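Green woven mat keeps sliding off the mattress, any tricks?

Posted in Home & Bedding, 8/23/23

hestdale_mornings

I switched to a woven straw mat on top of my bed this summer and I love it so much! My room in Hestdale gets the afternoon sun and a cotton sheet was just miserable in there. The mat is cool on my back, it looks cheerful, and it takes no time to wipe down. My only trouble is that it creeps. By morning it has moved toward one side and I wake up with a shoulder on the bare mattress. The mattress is 60 inches wide and so is the mat, so there is nothing to tuck in. I tried safety pins and they started pulling the weave apart, so those came right out again. Does anyone have a way to keep it put? And how do you all clean between the strands? I'd like to keep using it into September if the heat holds.

fullano_fan

Oh, welcome to the mat club, I have used one every summer for 7 years and would never go back! What fixed the creeping for me was what goes underneath. A slick quilted mattress pad is the worst thing you can put there. Swap it for a plain cotton blanket, pulled tight, or lay down that rubbery mesh stuff they sell for rugs (cut it a bit smaller than the mat so it doesn't peek out). I bought a roll at Moges and used 2 strips running the long way, one near each side. Hasn't budged since.

I also like layering a bit. A bright green mat looks lovely with a plain straw one beside it, and some blue cloth down the side of the bed softens the whole thing. Ours has that sort of look:
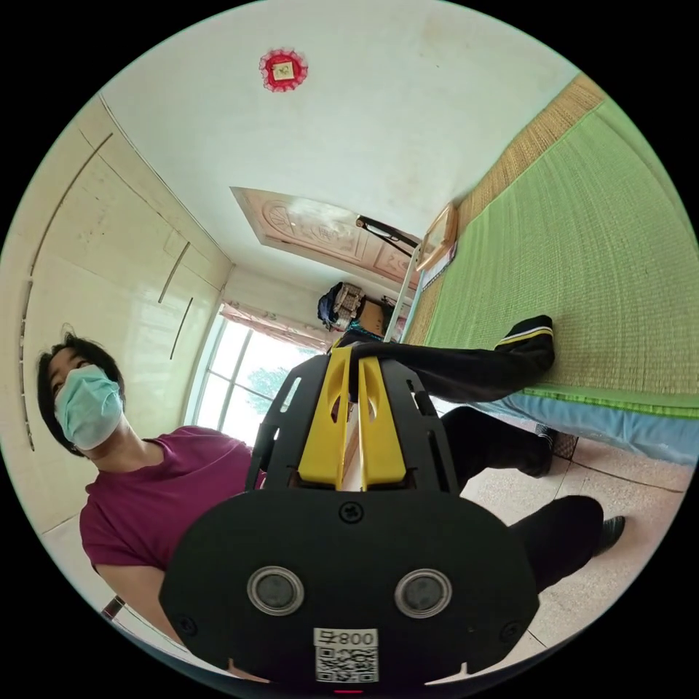

Green mat on top, natural straw along the far edge, light blue fabric hanging down the side.

For cleaning, I shake mine outdoors, then vacuum with the soft brush going the same direction as the weave. After that a cloth wrung out in water with a splash of white vinegar. Wring it really hard! Stand the mat on its edge by an open window for 60 minutes or so before it goes back on the bed, longer if it still feels damp. And please don't fold it to store it, the crease never comes out. Roll it up with an old sheet inside and it will be good as new next year.

kolusness

rug mesh works, seconding that. put mine on carpet tape first and that was a mistake, the glue got all over the mattress cover

MatAndPillow

Great question, I had the same thing happen! Before you buy anything, try turning the mat around so the strands run across the bed. Mine slides far less that way. You can also sew a loop of wide elastic to each corner, like on a mattress pad, if the mat has a cloth border. If it's bare weave at the edges then skip that, the stitches will just tear through. Mine has a cotton binding and the loops have held up beautifully, even with the dog jumping on and off all day.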